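Search the forum
Advanced search

Thread: Clear measuring cups, are they worth it?

pantry_moth
Looking at the Plavov clear plastic cup to replace my old metal one. The shop page at Govex says it "makes every pour precise." I've got a drawer full of things that were supposed to do that. Anybody own one?

lowsill
6/2/21
I have one. It's a cup. Mine reads 15 ml over when I fill it to the 300 line and put it on the scale. For pancakes, who cares. For bread I weigh the water anyway.

Flestden_Baker
15 ml over could be your eyes. You have to get down level with the line. Did you do that or did you look from above?

lowsill
Level, on a flat table, three tries. I'm not new at this.

greyjug
My trouble with clear ones is finding them. On a white table in flat light you can hardly see the outline, and the markings on mine wore off by August of the first year. Two pictures, the cup on the table in the first:
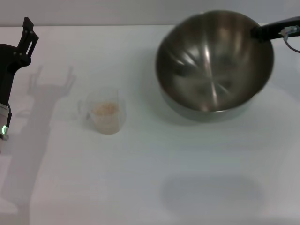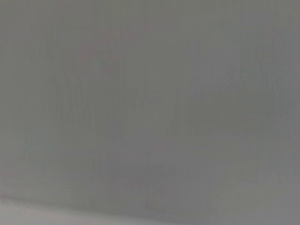 So I went back to a colored one with raised numbers. Ugly, but I can read it without my glasses.

Flestden_Baker
Worn markings means dishwasher. Wash by hand and they stay put. I've had the same cup for 23 years and the lines are fine.

greyjug
A measuring cup that can't go in the dishwasher is a bad measuring cup. I'm not babying it.

pantry_moth
Kind of with greyjug on that. The Govex page says dishwasher safe, top rack, but they say that about everything. What about the Lu one? Same shape of handle, costs less.

lowsill
Lu and Plavov look like the same cup with a different sticker to me. I can't prove it. I'd buy the cheaper one and check it on a scale the day it arrives. Send it back if it's off.

Flestden_Baker
They are not the same. The spout on the Lu dribbles down the front. I gave mine away.

lowsill
Mine doesn't dribble, and I've had both. Maybe pour faster?

pantry_moth
OK, keeping the metal one for now and borrowing a scale. Will post numbers if I get any.

Contact us | Copyright Flestden Kitchen Board | Back to top
We use cookies to keep you logged in. Accept / Settings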